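Budgeting for a second arm: gripper first or table first?
Forum > Hardware > Buying and Planning
11 posts, page 1 of 1

bdesmet
December 26, 2020

I have to hand in an equipment plan for next year and want a sanity check before I do. We have one arm running tabletop pick and place, mostly household stuff. The plan so far is a second arm from Skollitz, plus a second gripper, plus a proper table for it. The quote for the gripper alone came to 1905. The Graltbridge one with the shorter stroke is 1207. The arm itself is already approved, so please leave that out of it.

Question is whether the cheaper gripper is good enough, and whether I should put the difference into the table and fixtures.

Bart Desmet

orrin_k

What are you picking up? Stroke matters more than anything else on that list. If it's all small blocks, buy the 1207 and stop thinking about it.

bdesmet

Not blocks. Glass, pots, candlesticks, whatever the task list calls for. View from the wrist camera on the current setup:
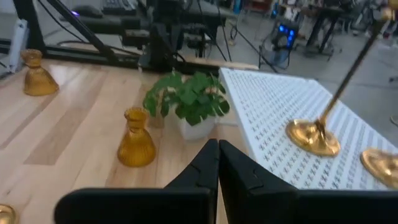 Current table, wrist view. Amber vases, the plant, candlesticks over on the pegboard side.

The gripper on there now is staying on arm one either way.

orrin_k

OK, that changes my answer. Those vases flare out. With a short stroke you can take one by the neck and that's it, and the square pot may not fit between the fingers at all. Measure the widest thing you'd want to grab across, add a bit on each side, and compare that with the data sheet. If the Graltbridge doesn't clear it, you have your answer and it costs you 698 more.

fennimore

I'd go the other way. We bought the long stroke version of everything in our first year and used the full opening maybe twice. Fingers that open wide are also wide when they're open, and you start knocking over the neighbors. On a table with tall thin candlesticks I would want something narrow. Grab the vase by the neck, grab the pot by the rim, done.

orrin_k

Grabbing a pot by the rim with leaves hanging over it is not "done."

fennimore

It's a plant. Put it in a different pot.

s_dewulf

I do purchasing for a lab with three of these, so here is the boring side.

Neither price is the real price. Ask both vendors for the mounting flange, the cable and the spare pads as separate lines. Our last gripper arrived without a cable that fit and we lost most of April waiting for one. Spare pads you will go through, especially on ribbed glass. I budget 5 sets per gripper per year.

Also ask about payment terms. If one gives you 90 days and the other wants it up front, that can matter more to your finance people than the price does.

On the table: is that pegboard bolted down or just resting there? If you are fixing things to it I would buy the same pattern for the second station, so any fixture can move from one to the other. Mixing hole patterns is a pain you pay for every week.

Siebe

bdesmet

Thanks, useful. I hadn't split out the cable. I'll check what's under the pegboard when I'm back in. Same pattern on both stations makes sense, I'll write it in.

Has anyone bought finger pads from Cuesta? They're a lot cheaper than the originals.

tallgrass

We did. Fit was fine on two sets and sloppy on the third. I'd get one set and try it before you put a year's worth in the plan.

Different subject, but leave money for cable management. Looking at the floor in your picture, you've got cables running over by the tripod and another bundle hanging under the desk. Add a second arm and a second controller and somebody is going to catch a foot. Floor covers and a few trays are cheap next to a gripper. We forgot them in the first plan and had to ask again, which went over badly.

fennimore

Agree on the cables. Still say buy the 1207.

s_dewulf

One more thing, then I'm out. Before you order either, ask for a loaner. Plirkix lent us a demo unit for two weeks, we paid shipping both ways. Skollitz may do the same if the arm order is going to them anyway. Try it on the widest vase and on the pot and you won't have to take anyone's word for it, mine included.

bdesmet

Will ask them on Monday. For now I'm putting the 1905 in the plan with the flange, cable and pads as separate lines, pegboard to match, and a line for floor covers. If the loaner shows the short one is enough I can always come in under.

orrin_k

Good plan. Post the measurements when you have them.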